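4. What the athletes told us about checking labels

4.1 Who we talked to, and how it went

I should say up front that I came into this part of the project with a chip on my shoulder. I ran the 400 in college, I took whatever powder was on the shelf in the training room, and I never once read the back of a tub. So when Elvia Hinojosa and I sat down to write the interview guide, I kept pushing for questions that assumed athletes don't check. Elvia kept crossing them out (she was right, and the guide is much better for it). The version we ended up using opens with "Tell me about the last thing you took after training," and then we mostly got out of the way.

We sent the survey to club and semi-pro athletes in track, rowing and rugby, and 110 of them filled it out to the end. From that group, 54 agreed to a follow-up interview. Conall Buckley did the rowers, I did the track people, and Maricruz Maldonado took rugby, which meant a lot of evenings in parking lots waiting for practice to let out. Interviews started in May and ran until the seasons got too busy for anyone to return our messages.

All the product names in this section are code names. We gave each supplement a label at the start so that transcribers wouldn't bring their own opinions along, and the labels stuck. Bolto is a recovery powder, Femstead is an iron and vitamin blend, Tapia is a pre-workout drink mix, and Fusow is a sleep aid in capsule form. If you think you recognize one of them, please keep it to yourself!

4.2 "Checking" means a lot of different things

Our survey asked a yes or no question: do you check supplements before you take them? Most people said yes. I was pretty pleased with that until we got to the interviews and found out what yes covered. For one sprinter, checking meant looking up every ingredient against the banned list on her phone in the store aisle. For another, it meant asking his roommate. A rower told Conall that she checks "by vibes, and the font." A prop forward said he checks the expiration date, and when Maricruz asked if he ever looked at anything else he thought for a while and said the flavor.

I don't want to make fun of any of these people. The question was ours, and it was a bad question. When we coded the transcripts, Conall and I each went through them separately and then compared, and we landed on 4 kinds of checking. The first is reading the ingredient panel. The second is looking for a testing seal from an outside lab. The third is asking somebody, usually a coach or a teammate. The fourth we called brand trust, where the athlete had used something else from the same company and had no trouble with it. Plenty of people did more than one, and a person could do one kind for Tapia and a completely different kind for Fusow.

That last bit surprised me. Athletes were a lot pickier about anything they thought of as a stimulant. Tapia got read front to back, sometimes twice. Bolto and Fusow got waved through, and when we asked why, the answers were almost word for word the same: it's only for recovery, it's only for sleep. Femstead came out somewhere in the middle, mainly because several of the women taking it had been told to by a doctor and figured the doctor had done the checking for them.
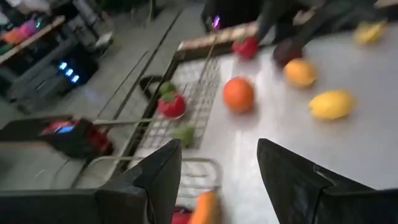
Figure 3. Fruit on a gray tabletop.

The trouble with "it's only for recovery" is that a label can only tell you what the company meant to put in. If a batch picks up something else on the line, or the raw material came in dirty, the panel will read exactly the same as it did before. We put this to everyone near the end of the interview, as neutrally as we could manage. Some people already knew it cold. One hurdler gave me a ten minute talk on batch numbers that was better than anything in our literature review, and I told her so. Others went quiet. A rugby player asked Maricruz to pause the recorder, went out to his car, and came back with his tub to read her the lot number.

4.3 Who carries the risk

Every athlete in the study competes under a rule that makes them responsible for whatever shows up in the sample, however it got there. Nearly all of them could tell us that rule in their own words. Where they split was on whether it was fair, and here I think sport mattered. The track athletes were the most resigned about it. You sign the form, you own your body, end of story. The rugby players were angrier, and they talked about "the club" a lot, as in the club hands it out, so the club should stand behind it. Rowers were all over the map.

Callum Mowat, who joined us late in the project to help with the legal side, read through the fairness passages and pointed out something the rest of us had skipped right over. Hardly anyone mentioned the manufacturer. We had pages and pages about coaches, testers, clubs and the athlete's own bad luck, and the company that made the powder was barely in there at all. When a manufacturer did come up it was nearly always in the form of "could I even sue them?" and the person asking usually answered it themselves with a no. Callum's view is that they may be giving up too early, and he takes that up in Section 6. I'm staying out of it, because the last time I tried to summarize product liability he sent my paragraph back with more red on it than black.

What I can speak to is the money part. Semi-pro athletes don't have agents or a players' union on the phone. Several said that if they tested positive over a tainted product they would just serve the suspension, even if they were sure they'd done nothing wrong, because getting a sealed tub tested by a lab costs more than they'd make back by competing. One of the rowers had priced it out already. She keeps a scoop from every new tub in a labeled bag in her freezer, next to the peas, in case she ever needs it.

4.4 Some limits

Our sample leaned toward people who like talking about supplements, and I don't see a way around that with a study you volunteer for. The three sports also aren't balanced, and rugby in particular came mostly through two clubs that know each other well, so when the players echoed one another it may just be locker room talk traveling. Consuelo Robles rechecked a batch of our coded transcripts without seeing our codes first, and she disagreed with us most often on brand trust versus asking somebody. Her point was that when a teammate says "that brand's fine," it's both. We went back and let those passages carry two codes, and the counts in Table 2 use her version.

We also never tested a single product ourselves, so nothing in this section should be read as saying that Bolto, Femstead, Tapia or Fusow is clean or dirty. We asked people what they did before they opened the tub. What was in it is a question for a lab with a bigger budget than ours.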